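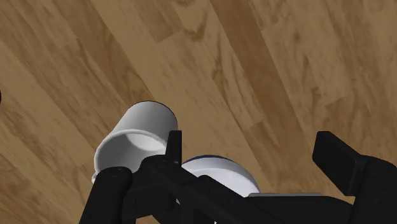
Am Freitag, 27. November 2020, schrieb Grethe Kjærgaard:
> Nach dem Umstieg auf den neuen Exporter von Lorente sind alle
> Holzböden deutlich dunkler als im Editor. Am Licht habe ich nichts
> geändert. Außerdem flimmern die Dielenfugen bei flachem Blickwinkel.
> Liegt das an den Texturen aus dem Granurico-Paket oder am Export?

Hallo Grethe,

das sind zwei getrennte Probleme.

Zur Helligkeit: Der Exporter schreibt den Farbraum der Albedo-Textur nicht mehr in die Materialdatei. Der Renderer nimmt dann linear an, oder er rät anhand der Dateiendung -- je nach Version. Bitte in der Materialdatei explizit sRGB eintragen, aber nur für Albedo. Normal- und Rauheitskarten bleiben linear. Bei mir waren im Projekt Hidport 215 Materialien betroffen, das lässt sich per Skript erledigen.
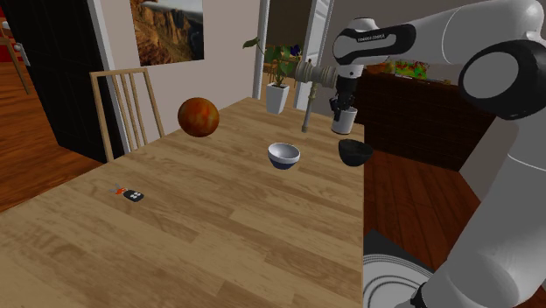 Zum Flimmern: Die Mipmaps werden beim Import nur erzeugt, wenn der Schalter dafür pro Textur gesetzt ist. Die globale Voreinstellung wird seit Juli ignoriert, siehe Ticket 774. Zusätzlich die anisotrope Filterung einschalten, sonst verschwimmen die Fugen in der Ferne. Die Renderzeit stieg bei mir um etwa 3 Prozent.

Die Kachelgröße würde ich erst danach anfassen. Nernari rechnet UV-Koordinaten in Metern, Lorente in Kacheln. Wer beides mischt, bekommt Dielen mit falscher Breite und sucht den Fehler dann im Mesh.

Falls es danach immer noch zu dunkel ist, schick mir bitte die Materialdatei und die ersten 20 Zeilen vom Importlog.

Gruß
R.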